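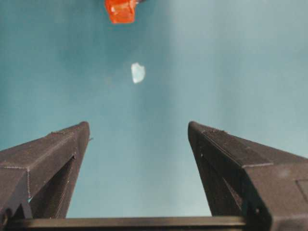

Work surfaces: what the color does and what it doesn't
Speaker notes, Bavberg, 24 March 2022

Opening
Ask for hands: who picked the color of the surface they work on? Wait. Then ask who was told a reason for it. I expect fewer hands the second time.

Say where I stand. I like a teal bench. I have worked at one for eight years. I don't believe most of what is said in its favor, and I sat through a Cloria sales visit in October that claimed nearly all of it.

Claim one: it rests the eyes
The Plulell leaflet says this on the front page and again on the back. I wrote and asked what it was based on. The reply was a survey of their own customers, 1,093 of them, asked after they had paid. People who have just bought a bench top tend to like it. No comparison with gray, white or plain wood.

What I will grant: a white top under strong overhead light is hard going by mid-afternoon. But a dull finish fixes most of that in any color. Pass the 2 sample squares along the front row here, same color, one glossy and one matte. Let people tilt them under the lights before moving on.

Claim two: you find dropped parts faster
Half true. A pale washer or a steel pin shows up well on teal. Green wire offcuts don't, and neither does anything blue. At Tesfamariam we sorted blue caps for most of one winter and they vanished on the bench. We ended up laying brown paper over it.

So ask what you drop most. Pick the surface after that. (Someone will ask about black parts. Dark against teal is usually fine, unless the bench is in shadow.)

Claim three: a smooth surface is a clean surface
Slow down for this one.

Smooth wipes down easily, no argument. It also lets every small round thing roll straight off the edge. The brochure has no picture of a person on their knees with a flashlight. A raised lip helps, and so does a shallow tray. We paid about 50 dollars for a lip kit and fitted it in a lunch break – crooked at one corner, still holding.

Smooth also shows scratches. Ask the supplier for a used piece, a few years old. If they only have new ones, ask again.

Before you order
Get a sample big enough to work on, at least the size of a dinner tray. Put it under your own lights, with your own parts, for a full shift. Let the people who stand there all day decide.

If they choose teal, fine. Mine stays.

Questions
Skip the floor mat slides if we are running late. Collect the sample squares before the break – last time one went home with somebody.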